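Household Textiles, Unit 4: Moisture in Fibers
Notes by Vangelis Tzanetos

Reading before class: Karras, chapter on fiber and water. Bring the Unit 3 worksheet.

4.1 Terms

Moisture regain is the mass of water held by a sample divided by the mass of the same sample when oven dry, times 100. Moisture content uses the same water mass but divides by the total mass, water included. For any sample that holds water, content is the smaller number. Trade figures for fibers are usually given as regain. Check the heading of a table before you use it.

Oven dry means dried until two weighings in a row agree within the limit set in the lab sheet. A shirt that feels dry has a regain well above zero if it is cotton.

4.2 Where the water sits

Water in a fabric is held in two ways. Absorbed water is inside the fiber, attached to chemical groups that attract it. Cotton, linen, viscose and wool have many such groups. Polyester has very few, and polypropylene has almost none. Free water is held between fibers and between yarns by surface tension. A polyester fleece pulled from a bucket is heavy, and nearly all of that weight is free water. Spinning removes much of the free water and little of the absorbed water.

Cotton and wool swell as they absorb. The swelling is mostly across the fiber, and the change in length is small. In a tight weave, the thicker yarns have to take a longer path over and under each other, and the cloth draws in. We return to this in Unit 6 under relaxation shrinkage.

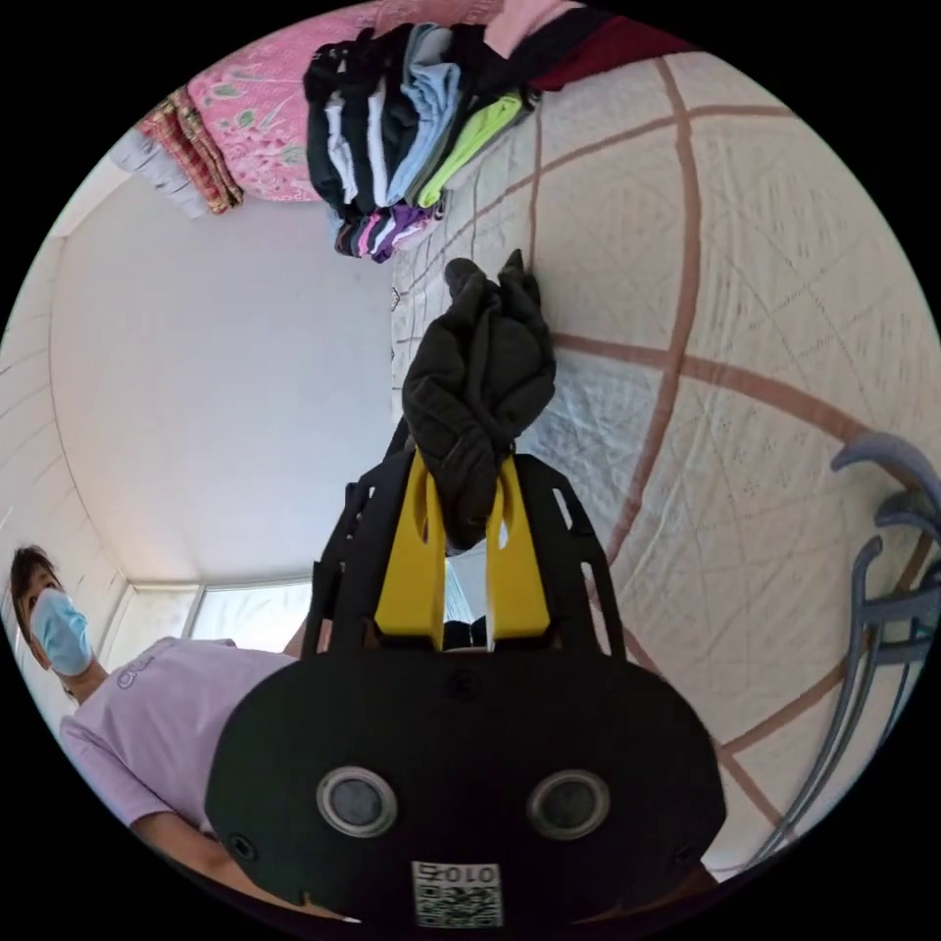 Why does a folded stack of cotton take longer to reach balance with the room than a single layer?

Water vapor has to move through the outer layers to reach the inner ones, and the outer layers absorb part of it on the way. The still air between the folds slows the movement further. For lab work, condition samples flat, in one layer, with air on both sides.

4.3 Worked problems

Problem A. A cotton shirt has an oven dry mass of 218 g. In a humid room its regain is 11 percent. Water held: 218 x 0.11 = 24 g. Mass in the room: 242 g. Moisture content: 24 / 242 = 9.9 percent.

Problem B. A wool blanket has an oven dry mass of 1260 g. In very damp air its regain reaches 27 percent. Water held: 1260 x 0.27 = 340 g. Mass: 1600 g. The blanket may not feel wet at this level. The water is inside the fiber and the surface can stay dry to the hand.

Round only at the last step. Report mass to the nearest gram and percentages to one decimal place.

4.4 Hysteresis

A fiber that comes to balance from the wet side holds more water than the same fiber coming to balance from the dry side, at the same humidity and temperature. The gap differs by fiber and is easy to measure in cotton. Standard practice is to approach balance from the dry side. Samples fresh from the wash are therefore dried first at low heat and then moved to the conditioning room.

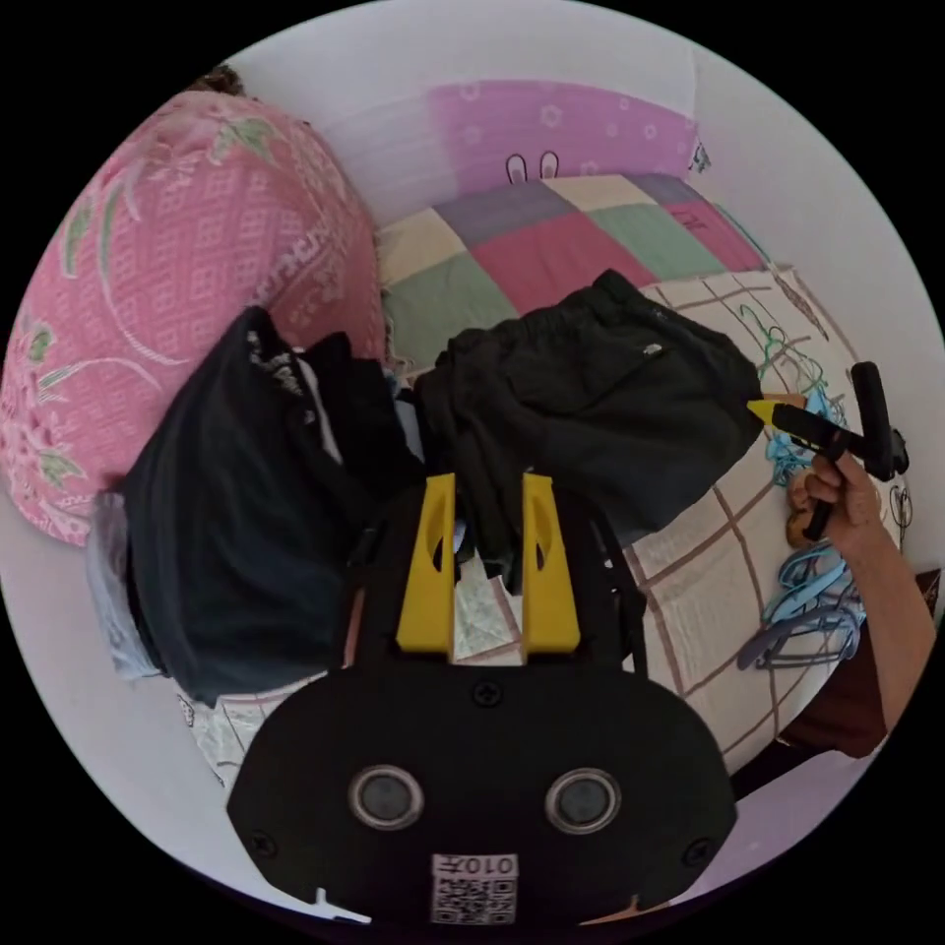 Layered goods need extra care. A quilt may have a cotton face, a polyester filling and a cotton or blended back, and each part reaches its own regain. One figure for the whole article is a mass-weighted average and says little about any single layer. If the layers can be separated, weigh them separately. If they can't, report the figure for the article and list the fiber contents from the label.

4.5 Heat of absorption

Absorbing water vapor releases heat. The effect is largest for dry wool taken into damp air and is small for polyester. Drying needs the reverse, and bound water takes slightly more energy to remove than free water. Dryer energy figures in the Inimano tables leave this term out.

4.6 For next time

Work Problem A again with a regain of 7 percent, then find the regain of a sample whose moisture content is 8 percent. Show units on every line. The conditioning room is open Saturday morning for groups that have not finished weighing.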